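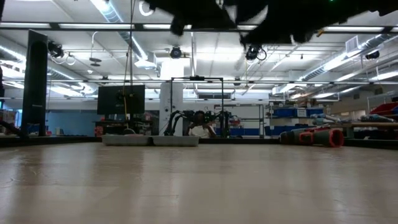 Home | Manuals | Scoring Console | Downloads | Contact

4. Setting Up a Game on the Lodberg Scoring Console

This section covers entering teams, lineups and pitch limits before a baseball game. The console must already be paired with the scoreboard (see Section 3).

4.1 Create the game file

1. Turn the console on and wait for the main menu.
2. Select New Game, then Baseball.
3. Enter the visiting team first. The console always places the first team in the top half of the inning.
4. Enter the home team.
5. Set the number of innings. The default is 9; youth leagues often use 6.
6. Press Save.

Note: Team names longer than 12 characters are shortened on the scoreboard. The full name is kept in the game file. "Stukmont" fits as entered.

4.2 Enter the lineup

1. Open Lineup and choose a team.
2. Type each player's last name and uniform number in batting order. Accented letters, as in Vukadinović, are accepted on the console but print without accents on older boards.
3. Assign a fielding position to each player.
4. If a designated hitter is used, mark the slot DH and enter the pitcher on the separate line below.
5. Press Lock Lineup.
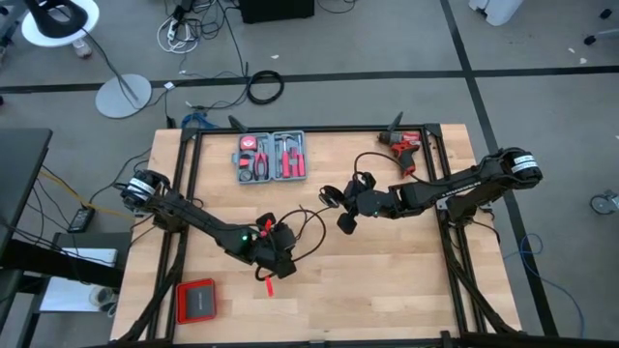

Caution: Once the first pitch is recorded, a locked lineup can be changed only through Substitution. Deleting a player at that point also deletes that player's at-bats.

4.3 Set the pitch count alert

1. Open Pitchers and select Alert.
2. Enter the limit. The factory setting is 100.
3. Choose Tone, Light or Both.

The alert does not stop the count. To carry counts over between games, load the previous file from the Tusudham folder before selecting New Game. The console stores up to 1,555 game files; older files must be exported before they are erased.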